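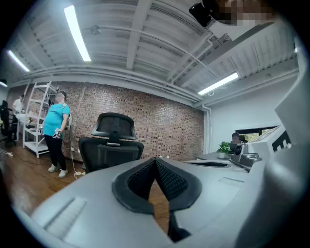 Re: [Namell-list] Travel forms for infusion days

Home | Archives | Search the list | Join | Help

Hi all,

Juniper Abernathy wrote:
> Has anybody had luck claiming kilometres for the drive to the
> Bellamy clinic? I sent mine in December and heard nothing, then
> got a letter saying the form was out of date. It's a long way
> there and back and the fuel is adding up. Also, does parking count?

Juniper, I feel your pain! Same letter, same week I think, and I said a few words the dog shouldn't have heard. The one you want is form 3334, the newer one with the box for your specialist's signature on page 2. The old one is still sitting in the rack at the front desk in Bellamy, so please don't pick it up (I've mentioned it to them twice).

Parking does count, but only if you staple the receipts to the back. I lost 15 dollars that way in the fall because mine were loose in the envelope. And you have to put the clinic's postal code in, even though they've got it printed at the top already. Don't ask me.

The signature is the slow bit. My rheumatologist only does paperwork on certain afternoons, so now I bring the form along to the infusion and the nurse pops it in her tray while I'm hooked up. It was ready before I'd finished my crossword! If your centre won't do that, try faxing it, they do still look at the fax.

Two other bits while I'm here. The Sular support group is meeting again in May 2019, upstairs as usual, and there is a lift now, so those of us with cranky knees can come. And if you're on home injections, the sharps bins are free at the pharmacy on Felis Street but you need to bring the full one back first.
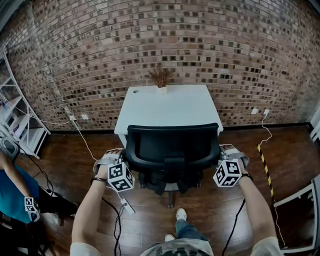
Black office chair and small white desk against the brick wall

Juniper, let me know if they give you grief about the December trips. I kept copies of my letters and I'm happy to send you the wording I used. It took 20 days from mailing to getting the cheque, so hang in there.

Hugs (gentle ones),
Anika Nguyen-Tran

Share this message: 2 shares | 0 comments

This archive uses cookies to remember your login. OK | Learn more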